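Umesh Sachdeva
15 Jun 2023

Thread: boundary adjustment, and why planning theory has so little to say about it.

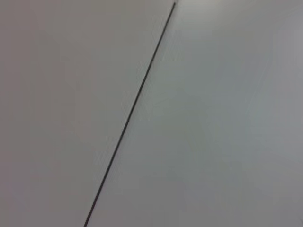 I've spent the past two years reading cadastral files from Bindatwood, a shire where most land-use change since the rail closure has come through small boundary adjustments. A boundary adjustment moves the line between existing lots without creating a new one. Assessment is light and notification is usually limited to the adjoining owner. On the plan it amounts to a thin dark line across a pale surface, nearly straight, perhaps with a slight jog partway along, and the jog is generally where the argument was.

2/ The theoretical literature treats the plan as the unit of analysis. Communicative, agonist and pragmatist accounts all assume there is a document, a forum or a decision to look at. A boundary adjustment has a form, a fee and a surveyor.

3/ Ileana Ene's working paper calls these "sub-deliberative instruments". I find the term useful but too broad. She puts minor easements, road-reserve closures and lot consolidations in the same category, and the three behave differently once you look at who can object.

4/ Easements bind future owners. Road closures usually have an exhibition period. Adjustments have neither feature in the Bindatwood scheme, provided each resulting lot stays above the minimum of 900 square metres in the township zone.

5/ The minimum matters more than the zone map. An owner holding a deep corner lot next to a small one can shift area across until both sit at or above 1,000 square metres, and a dual occupancy becomes permissible on each. The rezoning debate never happens. In effect, the density was already in the scheme, waiting for the geometry to suit.

6/ Terence Blackburn read a draft and objected that this is ordinary compliance: the rule was adopted publicly, so using it needs no further justification. Fair as a legal point. My concern is with the cumulative pattern, which was never before the council when the minimum was set.

7/ On method. I coded each file by applicant type, area transferred and any later development consent on either lot. Files without a registered plan were excluded. Liviu Ardeleanu recoded a subset independently and we disagreed mostly on applicant type, where family trusts and small builders overlap. I have kept them as a single class.

8/ Comparative work is thin. Ľudovít Urban has written on land readjustment in Central Europe, but that is a pooled and compulsory process with a public authority in charge. It shares some vocabulary with the Australian instrument and very little else. People keep sending me readjustment papers. Please stop.

9/ Lagos comes up at seminars as a case of incremental boundary change outside formal planning. I don't have the files or the competence to say how far the comparison holds, so the paper leaves it out.

10/ What would a theory of this look like? I would start with discretion: who holds it, at which step, and whether its exercise leaves a record. In Bindatwood the assessing officer's reasons are often a single sentence citing the clause. The surveyor's correspondence is much fuller and sits outside the public file.

11/ That has a practical consequence. If the reasoning is in private correspondence, a researcher working from council records will conclude that no judgement was exercised. I made this error in the April draft. It is corrected in the current version, section 2.

12/ Comments on the applicant coding are especially welcome, as I have to settle it before resubmission. The coding sheet is available by email, with names and lot numbers removed.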